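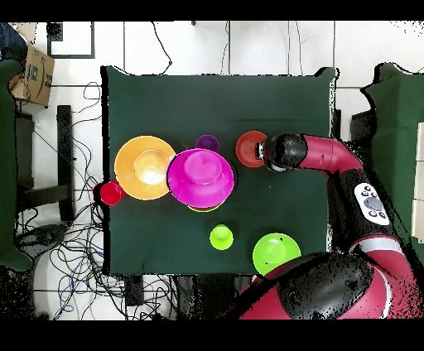

The red arm at the tabletop, with its gripper beside a small orange-red bowl. Photo: Begoña Rivas

Ask Oi-ling Tsang about bowls and clear your afternoon. She has spent the fall teaching a robot to sort plastic cups and bowls on a green tablecloth, and she still lights up when she talks about it.

"A bowl sitting upside down on a plate is a wonderful problem!" she says. "You and I just pick it up. The robot has to decide where one thing ends and the next begins."

Her method, which the group calls Cordero, lets the robot make a guess, reach, and then compare what its camera sees with what it expected. When the two disagree, that try gets extra weight in training. The team ran 3,000 tries in September, and 1,063 of them were flagged that way.

"Those are the ones I love," Tsang says. "We trained on just those, and it did better than with 2,000 picked at random. I made Aurelio run it again (he got the same answer)."

Glass comes next, she says, and she has already bought the tumblers.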